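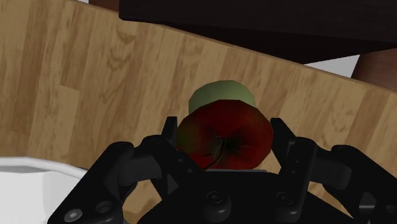
Lærke Lauritsen wants to know whether the robots at the fruit packing house will take everybody's job, and if so, whether they can start with the job of cleaning her room.

We can answer the second part right away. No. A bedroom floor is one of the hardest places in the world for a robot. It has socks on it. The first part takes longer, so get comfortable.

What happens at a packing house

When you buy a fruit box from a store, someone has put it together. At Bralance, in Gerodby, the boxes are mixed. One might have red apples, green apples, a pear or two and a lime, because a lot of people apparently want a lime. The fruit comes in from Grabowska orchard and other farms, gets washed, gets looked at, and goes into boxes.

For years, all of the looking and all of the putting was done by people. They stood at a long table. They picked up a piece of fruit, turned it over, checked it for bruises and set it down in a box. Then they did it again. A fast packer could handle 1,000 pieces in a morning. If that sounds fun, try picking up the same orange 50 times tonight while your family watches. Your shoulder will have opinions.

Then Bralance bought robot arms. The workers named the first one Dedus. Why Dedus? There was a vote, and the people who voted for Steve are still upset.

How does a robot pick up an apple?

You can do it without thinking. You could do it while arguing with your brother. For a robot, it's a whole project.

First it has to find the apple. A camera sends it a picture, and a computer program works out which parts of the picture are apple and which parts are table. A green fruit sitting right behind a red one makes this harder, since the robot may only be able to see the top of it. You know there is more fruit back there. The robot has to learn that things keep going when something is in the way. Babies learn this too, and they also need a while.

Next it has to move its gripper to the apple. A gripper is a robot's hand. The one in our picture has two fingers made of stiff links with joints between them, a bit like a bike chain that went to college. It has no thumb. It has no fingernails either, so it will never be any help with stickers.

Then comes the squeeze. Squeeze too little and the apple drops. Squeeze too much and you've invented applesauce. The robot also has to pick its spots. An apple held by its fat middle, with a finger on each side, sits nicely. An apple held by one edge tends to swing and fall.

Practice without the mess

Robots learn to do this by trying over and over. That could use up a lot of apples, so much of the trying is done in a simulation. A simulation is a pretend world inside a computer, like a video game, except that nobody lets you play it. The picture at the start of this page comes from a pretend world. If you look closely at the red apple, you can see that its edge is slightly flat in places. Computers often build round things out of lots of small flat pieces.

In a simulation, a dropped apple costs nothing. You can drop apples all night. You can move the bowl, change the fruit, and start again. When the robot does well in there, it gets to try in the real world, where it promptly does worse. Real apples are sticky, or lopsided, or have a leaf on them. So the engineers fix some things and send it back to practice.

So who does what now?

Before Dedus arrived, Balthasar Wyss packed fruit all day. Now he looks after two arms. When one of them stops, a light goes on and he walks over. Sometimes a stem is caught. Sometimes the robot has met a very strange pear and would like a grown-up. He fixes it, presses a button and writes down what happened.

He likes some of this. His back hurts less, and he got 30 hours of training, all of it paid. He misses talking, though. When there were people on both sides of the table, they talked from start to finish. Dedus is a poor listener and has never once asked about his weekend.

Radosław Czarnecka still packs by hand. The soft fruit is all hers – peaches, plums, anything that bruises when you look at it wrong. The arms aren't good enough at those yet. She says "yet" in a certain tone of voice.

Igor Urbańczyk works nights. He used to lift full boxes, and now a machine does the lifting and he checks labels on a screen. He thinks the new job is easier on his arms and harder on his eyes, and much more boring after 2 in the morning.

Did anyone lose a job?

This is the part grown-ups get mumbly about, so we'll say it plainly. Bralance didn't fire anybody when the arms came. But when some packers retired, the company didn't hire new people to take their places. There are fewer packing jobs in Gerodby than there used to be. There are also a few new jobs fixing and teaching the arms, and those need different skills. If you wanted the old job and don't have the new skills, hearing about the new jobs may not cheer you up much.

It could have been done differently, too. A machine doesn't decide who gets trained, or how long the breaks are, or where the saved money goes. People decide that. At Bralance the packers asked to be in the room when it was being decided. They got to choose which tasks went to the arms first, and they picked the night lifting, which everyone hated. They also asked for a slower speed on the belt and got half of what they wanted.

Something to try

Put a bowl and some fruit on a table. Tape your thumb to your palm (gently, and ask first) and hold your other fingers in two stiff bunches. Now move the fruit into the bowl without bending anything. Have a friend call out each time you drop one.

Next, let your friend give you orders with your eyes shut. "Left" and "down a bit" will seem like enough at first. Bogumił Dudek tried this with his class in May and reports that the pears did not survive. Use lemons.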